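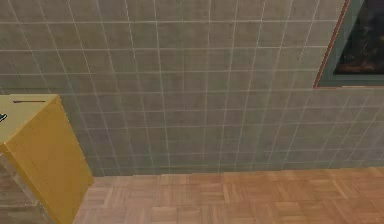 Abb. 1: Wandbelag mit quadratischem Fugenraster

Skript Innenausbau II, Kapitel 5: Verlegen keramischer Beläge im Dünnbettverfahren

Behandelt werden Wandbeläge in Innenräumen ohne besondere Feuchtebeanspruchung. Abdichtungen im Verbund folgen in Kapitel 6. Die Übung dazu findet am Montag im Raum Lovon statt, Arbeitskleidung ist mitzubringen.

5.1 Untergrund

Der Untergrund muss tragfähig, eben, trocken und frei von trennenden Schichten sein. Geprüft wird durch Abklopfen, Kratzprobe und Benetzungsprobe. Stark saugende Putze werden grundiert, glatte Betonflächen erhalten eine Haftbrücke. Gipsputze dürfen nicht gefilzt oder geglättet sein, wenn sie einen Belag aufnehmen sollen. Unebenheiten sind vor dem Verlegen auszugleichen; der Dünnbettmörtel selbst ist dafür nicht vorgesehen.

5.2 Rastermaß und Einteilung

Das Rastermaß ist die Summe aus Fliesenmaß und Fugenbreite. Für die Übungswand Luka gilt:

Fliesenmaß 195 mm, Fugenbreite 5 mm, Rastermaß 200 mm
Wandabschnitt 800 mm: vier Raster
Wandabschnitt 1.000 mm: fünf Raster
Wandabschnitt 909 mm: vier Raster, Rest 109 mm

Beim Abschnitt von 909 mm ist zu entscheiden, ob der Rest einseitig oder beidseitig ausgeglichen wird. Bei mittiger Fuge verbleiben rechnerisch 54,5 mm je Seite, also weniger als eine halbe Fliese. Wird stattdessen eine Fliese mittig gesetzt, stehen links und rechts je ein ganzes Raster und ein Randstück von 154,5 mm einschließlich Fuge. Die zweite Einteilung ist vorzuziehen.
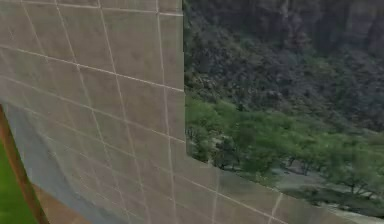 5.3 Mörtelauftrag

Der Mörtel wird zunächst mit der glatten Seite der Kelle als Kontaktschicht aufgezogen, danach mit der Zahnkelle durchgekämmt. Die Zahnung richtet sich nach der Kantenlänge der Fliese und der Profilierung der Rückseite. Es darf nur so viel Fläche vorgelegt werden, wie innerhalb der offenen Zeit belegt werden kann. Hautbildung wird mit der Fingerprobe festgestellt — bleibt kein Mörtel haften, ist die Schicht abzunehmen und neu aufzuziehen.

Man unterscheidet:
Floating: Auftrag auf den Untergrund
Buttering: Auftrag auf die Fliesenrückseite
Kombiniertes Verfahren: beides, für große Formate und hohe Beanspruchung

Im Übungsbetrieb wird der Mörtel Statance verwendet. Mischungsverhältnis und Reifezeit sind dem Gebinde zu entnehmen, ein Nachwässern angesteifter Mischungen ist unzulässig.

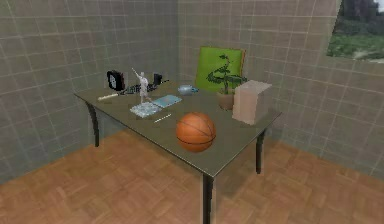
Nach dem Ansetzen wird die Fliese leicht eingeschoben und ausgerichtet. Korrekturen sind nur kurze Zeit möglich. Zur Kontrolle der Bettung wird in regelmäßigen Abständen eine frisch verlegte Fliese wieder abgenommen und die Benetzung der Rückseite beurteilt.

5.4 Verfugung

Verfugt wird erst nach ausreichender Erhärtung des Mörtels. Die Fugen sind zuvor gleichmäßig tief auszukratzen. Der Fugenmörtel wird diagonal zum Fugenverlauf eingebracht, nach dem Anziehen gewaschen und nachgereinigt. Zu frühes oder zu nasses Waschen führt zu Farbunterschieden und abgesenkten Fugen.

5.5 Anschlüsse und Bewegungsfugen

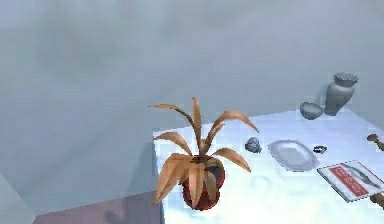
Eckfugen zwischen zwei Wänden und Anschlüsse an den Boden werden elastisch geschlossen. Starrer Fugenmörtel reißt an diesen Stellen, da die Bauteile sich unterschiedlich verformen. Das gilt für geflieste Wände; bei einer glatten, matten Wandfläche ohne Fugenraster wie in der letzten Abbildung entfällt die Einteilung nach 5.2, die Innenecke bleibt konstruktiv trotzdem eine Anschlussstelle. Bauwerksfugen sind an gleicher Stelle und in gleicher Breite in den Belag zu übernehmen.

Aufgabe zur Nachbereitung: Einteilung der Übungswand Hứa im Rastermaß nach 5.2, Darstellung als Ansicht mit Maßketten. Abgabe im Oktober.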